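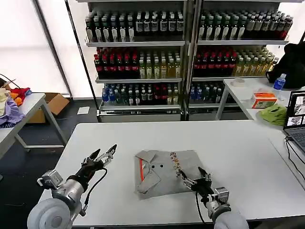 How do you fold a shirt with a collar so it doesn't come out of the drawer looking slept in?

Buttons done up first, front side down, sleeves in, then bottom to top in two goes. Collar flattened last with your palm.

Right, that's the short version. Long version below because I've got a pile of these to get through and I'm typing between shirts.

Do the buttons. Not all of them if you're in a rush. Top one, middle one, one near the hem. Skip the top one and the collar slides off to one side every single time

The little coloured buttons, or beads, are the nice bit on the grey one. Yellow, orange, red, brown all down the placket. Whoever picked those had a good day at work

They're also the annoying bit. Small, slippery, and they dig a line of dents into whatever you stack on top. So fold with the placket running straight, not bunched, and press along it with the flat of your fingers before you let go.

Stripe down the edge is handy though. Thin one, red-orange. Use it as your ruler - if it's wobbling, the whole fold is wobbling. Start again, takes five seconds

Sleeves. Everyone asks about sleeves. Lay it face down, bring the side in to the middle of the shoulder, then drop the sleeve straight down the back. Don't cross them over each other, you get a lump teh size of a bun

If a corner ends up as a triangle poking over the front, don't tug it. Lift it, smooth underneath, put it back down. Tugging just moves the crease somewhere else

Table matters more than I thought. I did them on the bed for years. Bed's too soft, everything sags while you're folding. Big flat white table is lovely, you can see every crease and every bit of fluff. Mostly fluff

Somebody will say buy a folding board. I had one, a Gimuvent. Bright plastic thing with hinges. Fine for T-shirts. Hopeless with collars, it just folds the collar in half and looks pleased with itself. It's in the loft now.

Standik do drawer dividers, those I'd keep. Stand the folded shirts up on their edges and you can see all of them without digging. Collar upwards or they slump

Getting a rough square is fine btw. Doesn't need to look like a shop. I did a stint folding stock for Helance one August, 325 shirts a shift was the target on the sheet, and I can tell you the shop ones are held together with pins and cardboard

Also tissue paper inside. Not doing that at home, sorry

Someone's asked about travel. Same fold but stop one step early, so it's longer and flatter, and lay it on top of the shoes and jeans. Roll the T-shirts, don't roll anything with a collar. I've tried. It looked like a dishcloth

And iron before or after? Before. Let it cool flat on the table for five minutes or the folds set in while it's warm and you've basically ironed creases into it. Learned that one the morning of a wedding

Last thing - heaviest fabric at the bottom of the pile. Grey ones like this are usually fine in the middle. Anything linen goes on a hanger, I've given up arguing with linen

Will do trousers next if people want it. Pleated ones are a seperate problem and I need a cup of tea first

Edit for the person asking about cuffs: undone, flat, tucked under. Buttoned cuffs make a ridge right across the back

ok back to the pile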